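Search stories, authors, issues
Home Stories Poems Submit About

The Blue Block

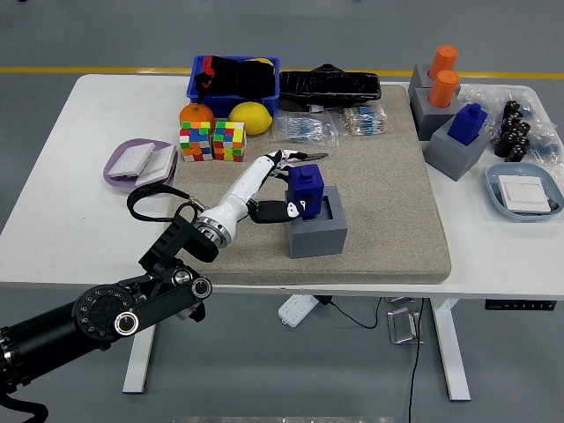
The arm at the mat, fingers on the blue block.

Kwabena Osei had the arm to himself from four o'clock until the caretaker locked the side gate at six. He had signed for it in the club book, and under his name he had written the task, which was block in, block out, block in.

The club was called Pondau after the street it used to meet in. It met in the old drawing room at Tetteh College now, with a yellow line painted on the floor that people walked over all day without asking what it was for. In May the club would go to the Morkon, and the Morkon wanted 200 points from a team before it would let them through to the afternoon. A block seated flat in its holder was worth 30. A block seated crooked was worth nothing.

He ran the program. The hand went out over the mat and closed on the block, lifted it, turned it a little, and put it back down on the rim of the holder, where it stayed, tilted.

He wrote "rim" in the book and ran it again.

Iddrisu Acheampong came in at half past four with his bag on one shoulder. They hadn't spoken properly since the regional round, when Iddrisu had changed the grip settings the night before and told the judges he hadn't. He put the bag down by the door and stood there.

"You've got it on the old speed," he said.

"I like the old speed."

"It's slow."

"It's slow and it finishes."

Iddrisu came over to the table. He picked up the lemon, which was there with the orange for the sorting task, and smelled it and put it back in front of the bin.

"Who bought this?"

"Madam did. Don't move it, it's been measured."

"I put it back where it was."

"You put it back near where it was."

Iddrisu moved the lemon a finger's width to the left and looked at him, and Kwabena nodded. The program ran again. Rim.

"It's coming in from too far over," Iddrisu said.

"I know that."

"So change it."

"I've changed it. I changed it yesterday and the day before. I change it and it's right four times and then it goes back to this." He turned the book round so that Iddrisu could see the column. Rim, in, in, rim, in, in, in, rim.

Iddrisu read down the page with his thumb. He had always been good at this part. In their first year, when the two of them shared one laptop and a stool, Kwabena had typed and Iddrisu had sat behind him reading the numbers aloud, and he would stop at the bad one before either of them knew why it was bad.

"What's 2524?" he said.

"Where?"

"Here. You've written it next to all the rims."

"It's the position it reads when it gets there. The wrist."

"And when it goes in?"

Kwabena turned back a page. He hadn't written it down when it went in. He had only been interested in the rims.

"Run it," Iddrisu said. "I'll read."

So Kwabena ran it and Iddrisu read out the wrist each time, standing with his arms folded, and Kwabena wrote. It was hot in the room. Someone was practising the trumpet in the hall, the same eight bars, and getting the same one wrong. After a while they had a page of it. The number was the same for the rims and the same for the ones that went in.

"So it isn't the wrist," said Kwabena.

"No."

"Then I've spent three days on the wrist."

"Yes," said Iddrisu. He went round the side of the table and got down on his knees, and then put his cheek almost on the edge so he was looking along the mat. "Go again. Go slowly."

The hand went out. The fingers came down around the block.

"Stop there," Iddrisu said.

Kwabena stopped it.

"The holder's moving. It pushes it when it comes down. Just a hair. Then you put it back by hand when you reset, but you don't always put it back the same."

Kwabena looked at the holder. He thought about his own hand going in after every run, straightening things, and how he hadn't once thought of it as part of the program.

"We need to stick it down," he said.

"Are we allowed?"

"The rules say the holder may be fixed by the team. Page 2. I thought that was for people with bad tables."

Iddrisu laughed, got up and dusted his knees. He found the double-sided tape in the cupboard, behind the Emovix boxes, and tore off a length with his teeth. They took the arm back to its start. Kwabena held the holder against its marks and Iddrisu pressed it down with both thumbs and kept them there longer than the tape needed.

"I did change the grip," he said. He was still looking at the holder. "At the regional."

"I know you did."

"I thought it would be better."

"It was better," Kwabena said. "It was better till the second round. You should have told me, that's all. I'd have known what to look for."

The trumpet stopped, and somebody in the hall clapped, not very kindly. Iddrisu took his thumbs away.

"Shall I read or write?" he said.

Kwabena gave him the pen. He drew a line across the book under the last rim, a proper one, with the ruler, and the two of them bent over the table to see the hand go out.

Contact the editors | © the authors | Back to top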